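COMMUNIQUÉ DE PRESSE

Livgate, 29 mars 2018

Doltico lance à Livgate la collecte Abdella : apprendre à un bras robotisé à manipuler câbles et petits périphériques

Doltico ouvre aujourd'hui la première phase publique d'Abdella, un programme consacré à l'apprentissage de la préhension par l'exemple. L'équipe du laboratoire de Livgate dispose déjà de 2 541 séquences enregistrées et vise les 4 000 avant la fin du mois d'avril. Nous sommes très heureux de pouvoir enfin montrer ce travail, préparé depuis l'automne avec notre partenaire Dilberg !

Un sujet modeste en apparence, passionnant en pratique

Le point de départ vient des ateliers de reconditionnement informatique de Dilberg. On y trie chaque jour des souris, des cordons d'alimentation, des boîtes en carton à ouvrir, à vider, à refermer. Ces gestes, un opérateur les fait sans y penser. Pour un robot, un cordon replié en boucles reste un objet redoutable : sa forme change dès qu'on le touche, ses brins se croisent, et une prise réussie d'un côté de l'attache peut échouer quelques centimètres plus loin.

Les approches classiques, fondées sur un modèle géométrique de la pièce, s'accommodent mal de cette souplesse. Abdella prend une autre voie. Un opérateur guide le bras à distance, accomplit la tâche, et le système conserve ensemble les images, la position du bras et l'ouverture de la pince. Le modèle apprend ensuite à partir de ces démonstrations — y compris celles où l'opérateur hésite, se reprend ou change d'angle d'approche. Ces séquences imparfaites sont précieuses et nous avons choisi de les garder, en les signalant comme telles.

Comment se déroule une session

Chaque session comprend 100 démonstrations. L'opérateur reçoit une consigne courte, par exemple « saisir la souris par les flancs » ou « soulever le cordon sous l'attache », puis prend les commandes. Entre deux essais, les objets sont déplacés et tournés sur la table, afin que le modèle ne retienne pas une position par cœur. Les accessoires gardent leur conditionnement d'origine lorsque c'est possible, câbles attachés compris, parce que c'est ainsi qu'ils arrivent souvent sur les lignes de Dilberg.

Le point de vue retenu est celui de la pince. La caméra est montée au plus près des doigts et suit tous leurs mouvements, ce qui donne des images très proches de ce dont le modèle a besoin au moment de refermer la prise. Les essais menés cet hiver avec une caméra fixe au-dessus de la table avaient montré leurs limites : le bras masquait l'objet précisément à l'instant intéressant. Le changement a demandé de revoir tout le câblage du poignet, et l'équipe ne le regrette pas une seconde.

Les séquences sont relues le lendemain de leur enregistrement. On vérifie la synchronisation des flux, on note le début et la fin de l'approche, et on ajoute une phrase décrivant la tâche. Une séquence dont les images sont incomplètes est écartée ; un geste maladroit, lui, reste dans la collection.

La collecte vue depuis la pince 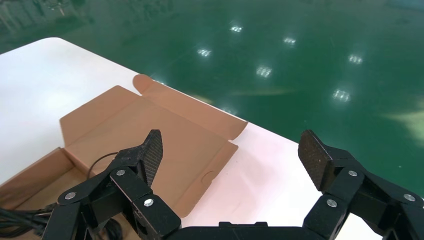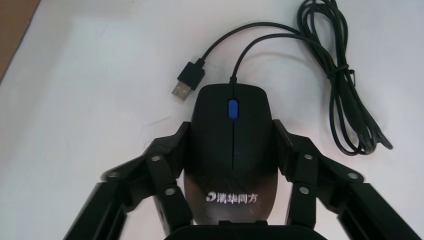

Une souris filaire noire à molette bleue, entre les doigts de la pince.

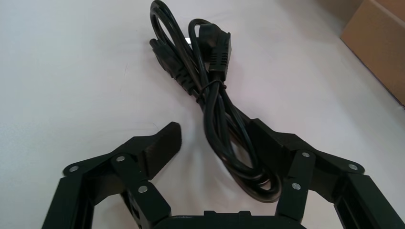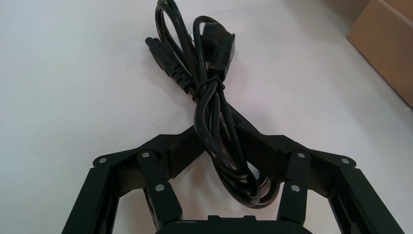 Calendrier et mise à disposition

Une première livraison de 2 000 séquences relues sera proposée en avril aux laboratoires universitaires qui en feront la demande. Elle comprendra les images, les trajectoires du bras, les états de la pince et les consignes en français et en anglais. Les séquences restantes suivront au fil de la relecture.

Dilberg accueillera ensuite un poste d'essai dans son atelier, où le modèle entraîné sera confronté à des objets absents de la collecte. C'est l'étape que tout le monde attend ici ! Les résultats seront publiés par Doltico, réussites et échecs compris, avec le protocole complet pour que d'autres équipes puissent le reproduire.

Les équipes travaillant sur la manipulation d'objets souples peuvent dès maintenant proposer de nouvelles tâches. Le dévidage d'un câble, le rangement d'un adaptateur dans sa boîte et le retrait d'une attache figurent déjà sur la liste — les deux premières devraient entrer en collecte avant l'été.

À propos de Doltico

Doltico conçoit des outils d'enregistrement et d'apprentissage pour la robotique de manipulation. Son laboratoire de Livgate réunit des spécialistes de la vision, de la commande et de la téléopération.

À propos de Dilberg

Dilberg trie et reconditionne du matériel informatique destiné aux écoles et aux petites entreprises.

Contact presse : Doltico, service communication, laboratoire de Livgate. Visuels en haute définition et visites du poste de collecte sur demande.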